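The boring examples are the ones worth paying for

I've been gathering examples for learning systems long enough to have an opinion that annoys people, so let me get it out early. Most of us collect too much of the fun stuff. We go after the tidy grasp, the cup on the table, the block in the bin, and then we stand there with our coffee wondering why the thing falls apart in somebody's actual bathroom.

I say "us" because I'm as guilty as anyone. My first season doing this, on a project we called Ccori, I brought in 600 recordings and was very pleased with myself. I'd done them all on the same gray table, under the same lamp, and I'd gotten really good at it! My hands knew exactly where everything was. That was the trouble. What I had recorded was me, having learned a table. The model learned the table too, and when we moved it to a different room it behaved like a tourist who has lost his phrasebook.

Hüsnü Kozan, who ran the sessions back then, made me throw out all but 127 of them. I sulked for a good while. He had kept the ones where I'd fumbled a bit, or come in from a strange side, or stopped and gone around something. I thought he was being perverse. Then we trained on the small pile, and it did better than the big pile had, and I had to go apologize (I did it by email, which was cowardly).

So here's what I believe now, and I'll argue it with anybody who has an hour. An example is only worth as much as the decision inside it. If the arm goes from A to B and there was never any question of it going anywhere else, you've recorded very little. If there was a hose in the way and you had to pick a side, you've recorded something a model can chew on.

The usual answer I get is volume. Just collect more, the argument goes, and the odd cases will turn up on their own. I used to hear this every week from people who had never spent an afternoon collecting. Odd cases don't turn up when the person collecting is tired and paid by the piece. People are smart. Give them a quota and they'll find the shortest path to it, and they'll move the soap dish out of the way before they start, and they won't mention that they moved it. I would do the same. I have done the same, see above, gray table.

At Nirkimach, where I work these days, we tried dropping the quota for a month. Sessions ran 35 minutes and you did whatever you could do in that time, and if you got 2 good ones out of it, fine, go have lunch. Management was nervous. I was a little nervous too, because two is a number that looks terrible on a chart. But the notes that came back were so much better. People wrote things like "tried from the left, didn't like it, came around." Nobody writes that when they're racing. They write "ok" all the way down the column.

The other thing I'd push for is leaving the room alone. Bathrooms are my favorite for this, and I know how that sounds. A bathroom is small, everything in it is shiny, and half of it you can see straight through. Clear glass is a miserable thing to reach around. There's an edge, but where? The ceiling lights show up in it as bright little dots, and the wall behind shows through as if there were nothing in between. A person deals with this by slowing down and putting a hand out. I want that slowing down in the recording. I want the approach where you hesitate with your fingers open, before you've touched anything, and I don't want some editor trimming it off the front as dead time.
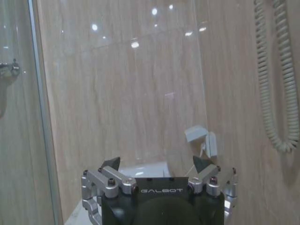
Natsumi Tsuji read a draft of this and said that I was being romantic about hesitation, that half the pauses in any session are just the operator thinking about dinner, and a model can't tell one kind from the other. If you keep them all, she said, you end up with an arm that dawdles in front of every shower door for no reason.

She's right about the dinner part. I've gone back over my own recordings and there are stretches where I clearly checked out. Where I part ways with her is on the fix. Her group cuts anything slow automatically, with a little script they call Festix, and I think that throws away the good pauses to get rid of the lazy ones. What I'd do (and yes, it costs more) is have the operator mark it right after the run, while it's still fresh. One key for "I was working something out," another for "I was somewhere else." It takes a few seconds. People are surprisingly willing to admit they were somewhere else if you don't dock them for it.

We do still disagree, and we've agreed to each run it our way on the same set of bathrooms in March and swap results. My money is on the marked pauses, though I've been wrong on a big pile before.

One more grumble and then I'll stop. When the labeling tool asks for a description of a run, it gives you a box the size of a postage stamp. Ours is called Serum, I don't know why, it was here when I got here. You can type maybe a short sentence. Every good thing I ever learned about a failed reach came from somebody talking for two minutes afterward about what they thought the edge was doing and why they changed their mind. We should be keeping that. Stick a microphone on the desk, or make the box bigger! I've asked for the bigger box three times now, and I'm going to ask again on Thursday's call, or whatever day they've moved it to.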